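Print this thread | E-mail this thread

Lights for a workshop with a metal ceiling

perley_4
We rent a unit in Mesberg with a ribbed metal ceiling and steel beams, and a mezzanine at one side. I must choose the lighting before we move our desks in. Long fluorescent tubes or round recessed lights? The owner will pay for one kind only. His quote is 3,068 for the round ones.

odosine
Take the tubes. I worked 20 years under round lights and my own hand always made a shadow on the work. Also, how will you recess anything in bare metal? You need a false ceiling first, and then you lose height.

tallbench28
I do not agree with Odosine. It is possible to have both, and in my opinion both is better. This is the kind of room I mean:

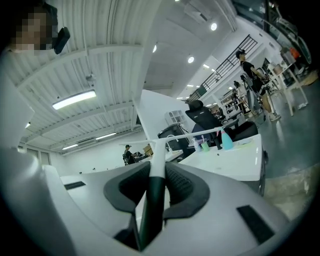

Tubes and round lights under one metal ceiling, with desks below.

Please look also at the white partition and the white desks. I believe pale furniture helps more than one extra lamp. In October we painted our benches white and I stopped using my desk lamp in the afternoon.

odosine
White benches are fine until somebody spills coffee. And he wrote that the owner pays for one kind only.

perley_4
Yes, one kind only, sadly. But I could buy the second kind myself for the part near the stairs. Does anyone know if the tubes make a noise? My colleague is sensitive to this.

tallbench28
Old ones do, ours do not. Ask the owner to switch them on before you sign.

Print this thread | E-mail this thread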